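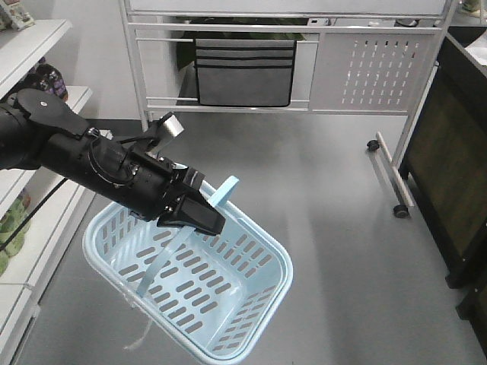 *夹爪提着篮子的提手。篮子有点歪，歪的事后面讲。*

先说结论，免得有人翻到一半去睡觉：如果你的机械臂末端装的是电动夹爪，请找个没有贵重物品的下午，让它夹着东西，拍一次急停，然后复位，看看它会干什么。我们组四月之前没有做过这个测试。验收清单上有“急停”一栏，打了勾，签了名，签名的人是我。

我现在右脚大脚趾的指甲是深紫色的，跟这件事有直接关系。

## 背景，尽量短

我在 Lastwood 做机器人集成，项目内部代号叫 Carrier，内容很朴素：在一间模拟小超市的屋子里，让机械臂把货架上的东西放进购物篮，然后连篮子一起提起来，送到另一边的台面上。客户在 Samulmont，做社区小店的，想知道这事能不能让机器干。我们说能。销售同事说得比我们更能一点。

夹爪是 Flonell 的平行夹爪，两根手指，棱角分明，力道可以调，手册薄得让人起疑。我对它本来没有意见。它抓盒子很好，抓罐子很好，抓袋子时好时坏，抓提手这件事我们原本觉得最简单，一条塑料带子，夹住，提起来，完事。

提手确实夹得住，麻烦在于夹住以后篮子要往哪边歪，由篮子自己决定。

做过的人都知道：提手两头是活动的连接，篮子重心又跟着里面的东西跑，夹爪夹在提手的某一处，只要没对着重心，篮子就会转过去一个角度，直到它自己觉得舒服。空篮子还算讲道理。里面放了货，尤其是货会滑的时候，篮子一歪，货滑到低的那头，重心又挪，于是更歪。机械臂那边看到的是手腕上的力矩慢慢往上爬，再加上走起来以后的晃动，曲线像心电图。

这件事我们从一开始就知道，处理方法也很传统：走慢一点，拐弯圆一点，再把手腕力矩的保护阈值设在 12 牛米。超过就保护性停机，谁也别动。很稳妥。我当时还在周会上说了“很稳妥”这三个字，会议纪要里有，Rhonda Gill 后来把那一行标黄发给了我，没有附任何文字。

## 第 569 次

任务编号是从项目第一天往上累加的，出事的那次是 569。前面那些里头，光是提着篮子走完全程的就有超过 100 次，所以那天下午大家的精神状态可以概括为：在聊晚饭。

篮子里装的是几袋 500 克的干豆子，外加一些罐头。豆子是我挑的，理由是掉在地上不会碎。这个理由后来被证明完全正确，豆子一袋都没破。

机械臂夹起提手，抬升，篮子照例歪向一边，开始横移。走到一半，豆子滑了。声音很轻，就是塑料袋蹭塑料篮子的那种“唰”。篮子往下一沉，力矩越过阈值，保护停机，机械臂定在半空，夹爪还夹得牢牢的。

到这里为止，一切都按设计工作。我甚至有点得意。

Kirsten Melnyk 坐在控制台那边，喊了一句“力矩超了，我看下曲线”。我走过去，想看看篮子歪成什么样，顺便把豆子拨回中间，这样她复位以后可以接着跑，不用把整个流程从头来。拨豆子的时候我站得很近，近到什么程度呢，右脚在篮子正下方。

她问：“能复位吗？”

我说：“能。”

请注意，话是我说的。后来写报告的时候，我试过好几种不用主语的句式，都被 Rhonda 退回来了。

她按了复位。机械臂松闸，轻轻响了一下，位置保持得很好，一动没动。夹爪“嗒”地一声，张开了，张到最大，然后合上，再张开，姿态非常从容，像一个人睡醒以后活动手指。

篮子在它第一次张开的时候就已经走了。

## 豆子的下落

罐头落在我脚上的具体是哪一罐，没有统计。我当时发出的声音，按 Kirsten 的说法，“比较短”。有一罐滚出去很远，我们找了半天，最后在柜子边上找到。篮子底朝天，提手朝着一个它平时不会朝的方向，捡起来检查，没有裂。现在的购物篮质量是真的好。

我穿的是运动鞋。安全鞋在储物柜里，很新。

下面这段我不想写，但 Rhonda 说如果我要在自己的博客上写这件事，就得把这段也写上，不然她来评论区写：我们的规程规定，任何人进入机械臂工作范围之前要先按住使能锁，也就是让复位键失效。规程是我起草的。我没有按，因为“就拨一下豆子”。

好，写完了。

## 到底是谁张的手

接下来是工程师喜欢的部分，可以把注意力从脚上挪开。

第一反应当然是怀疑我们自己的程序。复位以后程序从哪一步接着跑？有没有可能跳到了“放下篮子”那一步？Kirsten 把任务日志从头翻到尾，没有。复位之后，上层程序一条夹爪指令都没发过。任务状态停在“横移中”，老老实实等着人来点继续。

第二个怀疑对象是机械臂控制器。它也很清白，复位以后只做了两件事：给关节上电，给工具口上电。

看到“给工具口上电”这几个字，我们俩都安静了一会儿。

事情是这样的。夹爪的电从手腕的工具口取。保护性停机的时候，我们的控制器配置会把工具口的电一起断掉。这个选项在一个三级菜单里，默认勾选，旁边的说明写着“更安全”。夹爪断电以后，手指靠内部的丝杆自锁，东西不会掉，所以停机那一刻看起来天下太平。等到复位，工具口来电，夹爪醒了，它不知道自己的手指在哪里，于是执行上电自检：张到最大，合上，再张开，找到零位，向世界报告它准备好了。

它手里有没有东西，它不问。它没有理由问，它的世界里只有两根手指和一个零位。

手册里写没写？写了。我们翻到附录的一张表，脚注，字号小得像在道歉：“上电后设备将自动执行全行程初始化，请确保夹持区域内无工件。”我把这句话念给 Kirsten 听，她说：“工件。”停了一下又说：“脚算不算工件？”

## 为什么验收的时候没发现

这个问题比脚疼。

验收那天，急停测试我们做得很认真。机械臂在跑，拍急停，停住，量停止距离，记下来，复位，恢复运行，打勾。速度换了几档，姿态换了几个，记录漂漂亮亮。唯一的问题是每一次夹爪都空着。空手的夹爪复位以后张张合合，我们都看见了。我记得有人说了句“它还挺活泼”。那个人大概也是我，我决定不去查录像。

一个空手的夹爪张开，是可爱。同一个动作，同一段固件，手里多一篮子豆子，就成了事故。测试的时候我们测的是机械臂会不会停，默认停下来就安全了，谁也没有往后多想一步，想停完以后再起来的那一下。

还有一点比较丢人：在 569 之前，保护停机发生过好几回，夹着篮子的也有。那几回为什么没掉？查下来，因为当时负责盯现场的人嫌麻烦，每次都先用手把篮子托住取下来，再复位。这位同事从来没把这个习惯写下来，也没跟别人提过，她以为大家都这么干。这位同事就是 Kirsten。那天她换去坐控制台，站在篮子旁边的换成了我。

我问她当初为什么会想到先取下来。她说：“它歪着挂在那儿，看着就让人不放心啊。”

我看着就很放心。这大概是我们俩的区别。

## 给 Flonell 写信

我给 Flonell 的技术支持写了一封信，语气克制，附了日志，附了接线图，脚的照片考虑再三没有附。

回信很快，也很礼貌。大意是：这是设计行为，绝大多数用户在上电时夹爪是空的；新一点的固件里有一个参数，可以把上电初始化改成“等待指令后再初始化”；该参数默认关闭，为的是兼容老用户。信的末尾问我是否愿意参加一个满意度调查。

我填了，中间那档。公平地说，参数确实好用，改完以后夹爪醒来一声不响，手指一动不动，等人发话。它这么安静，我反倒有点不习惯。

不过光改这个参数不够。等待初始化期间，夹爪不知道自己的位置，也就报不出“我夹着东西”。上层程序如果这时候傻乎乎地发一条初始化，结局跟之前一样，只是换了个凶手。所以又改了这么几处：

- 保护停机不再切工具口的电。急停仍然切，这条跟安全评估的人来回讨论过，维持原样。
- 任务程序在停机前一刻记下夹爪是不是夹着东西，写进文件，断电也丢不了。
- 复位后如果那条记录是“夹着”，禁止发初始化，屏幕上弹一个很大的框，要求先把篮子取下来，现场的人按确认钮，控制台按了不算。
- 确认钮装在工作范围外面，伸手够不到篮子的位置。我试过了，够不到。我又踮脚试了一次，也够不到。
- 夹着东西复位，从此是验收清单上单独的一栏。

大框的文案原本是我写的，“检测到末端负载，请执行卸载流程”。Kirsten 改成了“它手里有东西，脚拿开”。现在用的是她那版。客户的人来看的时候问过能不能改正式一点，我们说在排期。

## 歪的问题

夹爪张手是后半截，前半截是篮子为什么会歪到触发保护，这个也得修，不然一天弹好几次大框，弹到后来人就会闭着眼睛按确认，大框就白弹了。

我们试过把提手夹在正中间。视觉给出的提手中点在篮子不动的时候挺准，可提手是一条会倒的带子，篮子在架子旁边放的角度一变，它倒的方向也跟着变，夹上去总差那么一点。差一点，提起来就是歪的。

试过在手指上贴橡胶垫，增加摩擦，让提手在指间转不动。转是转不动了，于是那份力全进了手腕，力矩曲线更难看。拆了。

试过把阈值调高。准确地说，是我提议调高，Rhonda 看了我一眼，我就收回了提议。那时候我还一瘸一拐的，讲这种话缺乏说服力。

现在的做法比较笨：提起来一点点就先停住，等它晃完，看手腕上读到的力矩，偏得太多就放回去，往重的那头挪一点再夹。一次不行再来一次，还不行就叫人。节拍慢了不少，销售同事的脸色也慢慢变了。但豆子不怎么滑了，篮子还是会有一点歪，歪得比较有分寸。

我也提过换一种篮子，提手能锁住的那种。Samulmont 那边回复说店里的篮子是刚买的。行吧。

## 零碎

豆子后来被 Kirsten 带回去煮了一锅，分给全组。她特意说明是从那批里拿的。味道不错，有点咸。

事故报告前后改了好几稿，最后一稿里“根本原因”那一栏列了夹爪上电自检、工具口断电配置、验收用例缺失、人员未按规程锁定使能。最后一条我申请过挪到“次要因素”，没批。

有朋友看了草稿问我，这点小事值不值得写这么长，不就是砸了个脚趾。篮子里要是换成玻璃瓶，或者那天蹲在下面的是个来参观的小孩，我现在写的就是另一种东西了，还多半不是在博客上写。所以该啰嗦的我还是啰嗦一下：去翻你家夹爪手册的附录，看脚注，查它上电以后做什么；再去查停机的时候谁给它断的电，复位的时候谁给它来的电。真空吸盘的同行也别笑，你们断气以后那几秒我见过。

安全鞋我现在天天穿。有点挤脚，右边那只尤其挤，等指甲长好了再看要不要换大一码。

下回写视觉认提手的事，那部分的日志还没整理完，Kirsten 催了我两次了。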